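Stisana
04/05/2018
1/6 Notes on data wiping before office kit is resold. Deleting files or reformatting a drive leaves most of the data recoverable. Neither counts as erasure.

2/6 Spinning disks: one full overwrite, then a verify pass. A 900 GB disk takes about 40 hours on our older bench at Belavport, so plan the handover date around it.

3/6 SSDs: overwriting misses spare blocks. Use the drive's own secure erase command, then read back a sample of sectors.

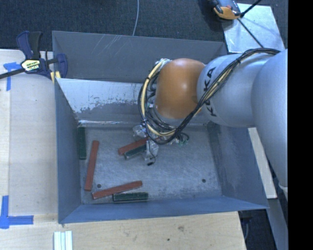

4/6 Failed drives
Anything that won't complete the erase is shredded. Keep the serial number – the certificate is no use without it.

5/6 Printers and copiers often hold a disk too. Valeriano Bravo checked 200 leased units at the Aguiar depot and 40 still had stored jobs on them.

6/6 Phones: sign out of all accounts before collection. A locked handset can't be resold and goes for parts. The Trirkov price list for parts is updated in June.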